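4.2 Recording memory module examples

1. Lay the tower on its side with the cover off and the board facing up.
2. Put the fixture plate beside it, as set up in 4.1.

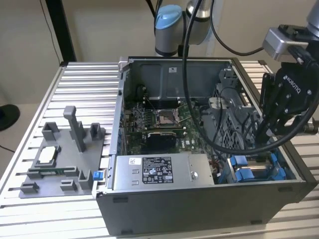 3. Open the Illeck recorder and enter the task name.
4. Move the arm to its start pose. Check for cables near the fingers. 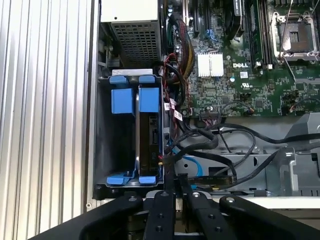 Caution: Never pull a cable with the gripper. Stop the arm first – then clear it by hand.

5. Record one attempt per file. Keep failed attempts and mark them "fail".

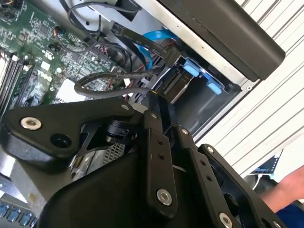
6. Shift the tower slightly after every 3 attempts.

Note: Jivness training needs some 400 files per task.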